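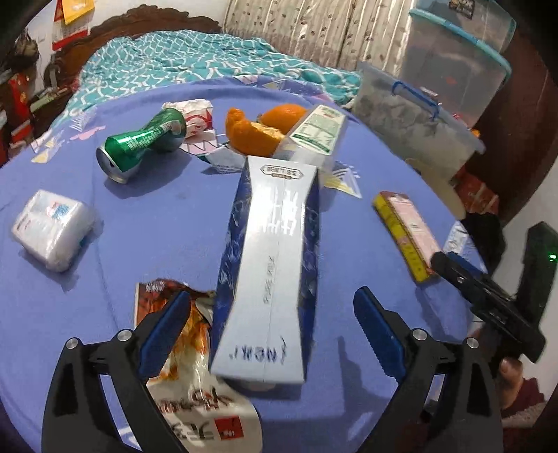

Bottom gripper open around the tall box, right one waiting its turn.

Sunday, Nulline table-clearing task, hand-held grippers.

Got to demo 47 before the right-hand gripper started dropping out of tracking again. Restarted it, re-did the last two, lost my place in the count, found it again on the back of an envelope. Target is still 1000. I have stopped doing the division.

Notes for whoever goes next:

Tall box first, while it's standing. Come in low with the jaws wide open. My early takes close too fast and teach the policy to bully cardboard – I've tagged them for removal.

The crushed green can is the hard one. Lying on its side, it rolls if you touch the top edge. Slow down and let the pads do the work.

Mandarin peel: grab it any way you like, it's never the same shape twice. Leave the whole mandarin for last. Do not eat it, it's in the object list.

Move the snack bag between takes. I forgot for a good stretch, so Herivance may now believe all snack bags live on the left.

Still to do: check gripper width logs, new cloth color.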